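Do sleep apps work? We doubt it, and we want 15 poor sleepers to help us check. Vorko pays $70 for four evenings.

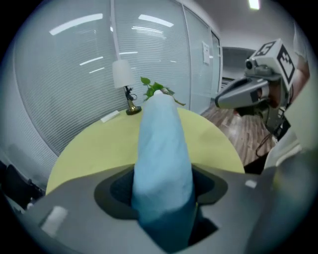

Table lamp with a white shade, round table.

You keep a paper diary and skip the app for half the study - no gadgets, no miracle pillow. 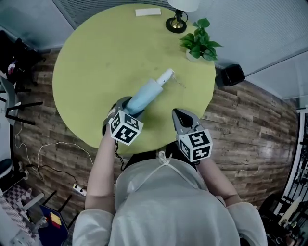
We won't promise better sleep. Anyone who does is selling something. Ages 18 to 50, no night shifts.

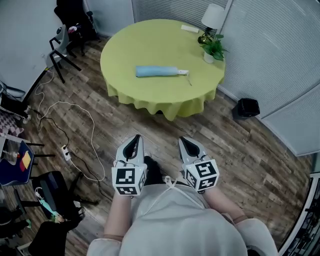 The round table with its yellow-green cloth.

Write to Mwanahawa Barasa at Vorko by 19/02/2018.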